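Subject: Re: [zulano-users] tool pose drifts away from the needle during the pull-through

Hello Yee-man, hello everybody,

Thank you for such a careful report, and I'm sorry it sat in my inbox while I was buried in the Tannous merge (more on that at the bottom, for those who care). I've been through your log twice now with a large pot of tea, and Bindu Ramasamy went through it separately, so what follows is mostly the two of us agreeing with each other. 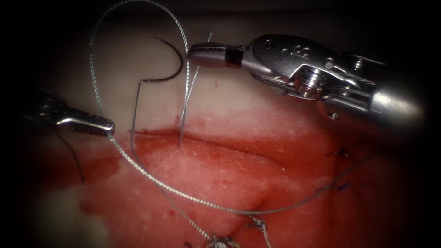
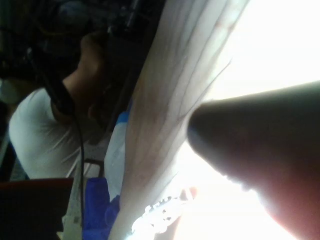
On July 13, 2020, Yee-man Tai wrote:
> Should the needle tracker use the image timestamp or the time at which
> the pose estimate is finished?
>
> We have Zulano running with the stock config and the Fillow planner on
> top. When the arm is still, the pose looks great. As soon as we pull
> thread, the estimated needle lags the tool, and the planner starts
> correcting for an error that I don't think is there. I've tried lowering
> the filter gain, and that made it smoother and worse.
>
> Log attached, 858 poses. Joint states are in the same file.

Use the image timestamp, always, and carry it through every stage unchanged. The estimate describes where the needle was when the shutter opened, and it should be matched with the joint positions from that same moment, however long the detector took to get around to it.

In your log the two are 40 ms apart. That doesn't sound like much, and when the arm is holding still it makes no difference at all, so your static tests pass beautifully and you go home happy. During a pull the tool covers real distance in that time, and the whole of it lands in your needle error. Fillow sees the error and does exactly what you asked of it. Lowering the gain puts another delay on top of the first one, and that would account for "smoother and worse" (a phrase I intend to steal).

The setting is stamp_source in the tracker section. The stock config has it as "publish", which was my doing, years ago, for a reason that made sense with one camera and no planner. Change it to "capture". You'll then want to turn on pose_history in the arm bridge, so that it can look backward and interpolate the joints for you. Leave the filter gain where it was before you touched it.

Two other things we noticed while we were in there.

First, your joint states are from the motor side. With cable-driven wrists those angles flatter you: the cables stretch, there's some friction on top, and the jaw ends up a little short of where the encoders say it is, more so under load. Zulano has a correction for this, but it has to be fitted per instrument and I can't see a fit file in your setup. Duván Apaza wrote the fitting script and it's in tools/wristfit. Please run it in both directions of travel. If you only sweep one way, you'll fit the offset and miss the hysteresis, and then you'll be writing to us again in December with a very similar plot.

Second, there are 2 stretches in the log where the detector hops from the needle to a bit of bright thread and back again. It's brief, but the filter believes it every time. Deisy Cabrera has a branch with a gate on the innovation, meaning that a pose gets thrown out if the needle would have had to move faster than the jaw holding it could have carried it. I like it a great deal. The one weakness is the handover between grippers, when for a moment neither arm is a good reference, and there she simply widens the gate and hopes. If you could try her branch on your recording and tell us how the handovers look, that would be a real kindness, as most of our own logs have rather few of them.

Would you mind if I put your log into the regression set? We'd strip the hostnames and keep the rest as is. It's a much better test for stamp handling than the one I made by hand, which has the arm going back and forth like a windshield wiper.

About Tannous, for those who've been asking: the recorder now writes one file per stream with a shared index, and playback respects capture stamps on all of them. Old recordings still open. The Desteck driver isn't ported yet. Yara Saliba is working on it and has found that the vendor's clock resets whenever the controller is re-enabled, so mid-session gaps come out with time running backward. She's detecting the jump and re-anchoring to the host clock. If you have a Desteck recording with an emergency stop in the middle of it, she would love a copy, and the messier the better.

I still owe the list a write-up of the planner's retry logic. I have the first half of it, and I'd be glad of a reader if anyone is patient enough.

All the best, and do write back with the new plot when you have one,
Your Zulano list maintainer

_______________________________________________
zulano-users mailing list
Attachments over the size limit are held for moderation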